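Cooking tasks: revised house rules

The second edition of the house rules for recording with hand-held grippers takes effect at the Illance site in January and at Londano a month later. Most of the changes concern kitchen work, which made up 456 of the sessions logged under the first edition. The Tello and Manum projects will both follow the new text from the day it comes in at their site.

The main change is to the check on markers. Each gripper carries a printed marker, and the pose data is only as good as the view of that marker. Under the old rules the operator checked both before the first recording of the day. They must now be checked before every task, with a dry cloth to hand. Grease is the usual trouble in cooking tasks. A thin film is enough to spoil a reading and it is hard to spot from above. A marker that is scratched or lifting at a corner is to be replaced, not pressed back down.
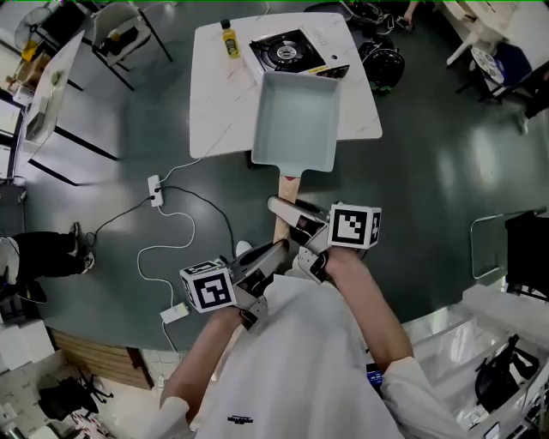

Pans are to be gripped by the handle, and any pan with a long handle should be taken with both grippers when it is moved to or from the stove. Operators should practise the move at least once with the pan empty and the burner off. If the handle slips, let the pan go. Do not try to catch it with a bare hand. The recording can be thrown away and the task started again.

Portable gas stoves must stand fully on the table, at least 30 cm in from any edge. Oil bottles are closed after use and kept to the side, away from the burner. One person other than the operator stays in the room for as long as a flame is lit, and that person may stop the session at any time without giving a reason.

Section 16, on cables, has been rewritten. Power strips may still be placed on the floor, but leads must be run clear of where the operator stands and turns. Where a lead has to cross that area it is to be taped flat. Sleeves should be pushed back or fastened at the wrist before the grippers are picked up.

The upper limit for one stretch of recording stays at 70 minutes, breaks not included. Several operators asked for a shorter limit on cooking tasks, and this will be looked at again when the next set of session logs is in.

Printed copies of the second edition will be kept at both sites beside the sign-in sheet. Please take down the old version when you put up the new one.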